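Clearing the table: which tips are worth the bother

Every January the tidying advice comes around again, and most of it wants you to buy something. Trays, baskets, labelled tubs. I've tried plenty of it, and my table collects snack packets at the same speed it always did.

The "sort by colour" method is the silliest. Colour tells you nothing about where a thing belongs. A packet of wipes and a water bottle might match nicely, but one goes in a drawer and the other goes to the sink.

What I will defend is the single row. Push everything to the far side of the table, one item deep, and leave the middle open. You stop stacking, and the small rubbish shows up.

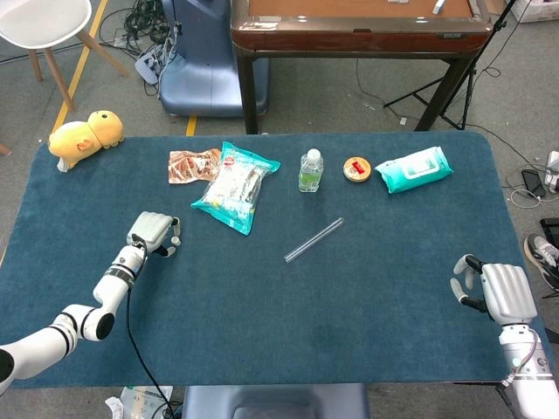 The single row, from plush toy to wet wipes, with a straw still in the middle.

Work from one end. Wrappers and straws go first. Food goes back to the kitchen, even if you swear you'll finish it tonight. Toys leave the room. Tins are where people cheat — they get kept "for buttons" and never see a button. Give a tin until April, then put it in the recycling.

Fiifi Atinga wrote in to say a felt-like surface should be vinegared weekly. I'd want to see the evidence. Vinegar smells, and some fabrics don't take kindly to it. A dry brush picks up crumbs well enough, and a barely damp cloth will do for sticky spots if you test a corner first.

As for the 2-minute tidy, mine has never taken less than ten.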